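How Wood Gets Its Grain

Look at a wooden ruler or a door and you will probably find thin lines running along it. Those lines are called grain. They were made while the tree was alive.

A tree grows wider each year by adding a new layer of wood just under its bark. In places with cold winters, growth starts again in spring, often by May. Spring wood is usually paler. The wood made later in summer is darker and harder. One pale band and one dark band together make one growth ring.

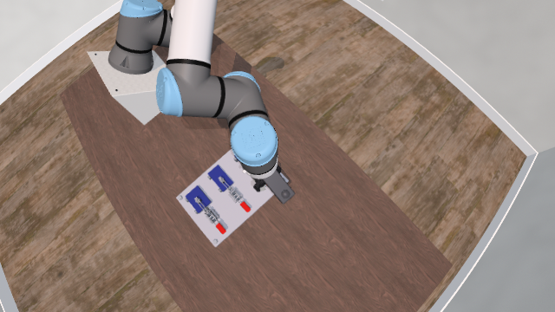
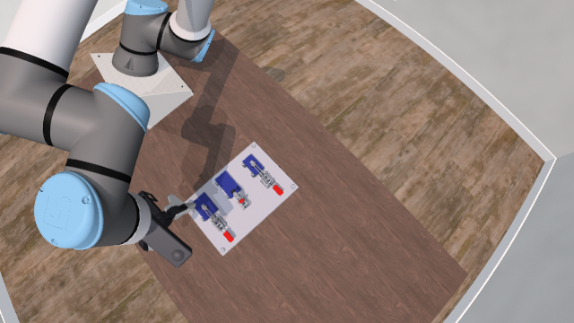

A brown wooden table is in both views.
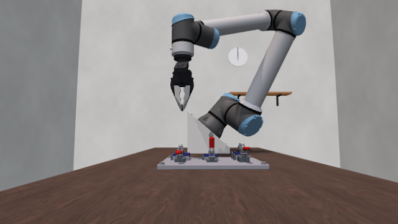
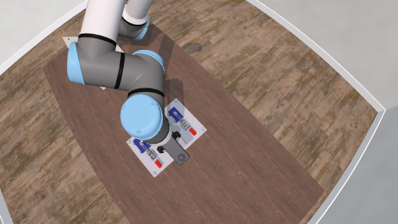 Count the rings on a stump and you can tell how old the tree was. A stump with 14 rings came from a tree that was 14 years old. Some kinds of trees can live for more than 1,000 years.

When a log is sawn lengthwise into boards, the saw cuts through the rings, and they show up as lines or long curves. A knot is the place where a branch once grew.

Wood splits most easily along the grain. Cutting across it takes more work.

Try it: put thin paper over a rough board and rub it with the side of a crayon.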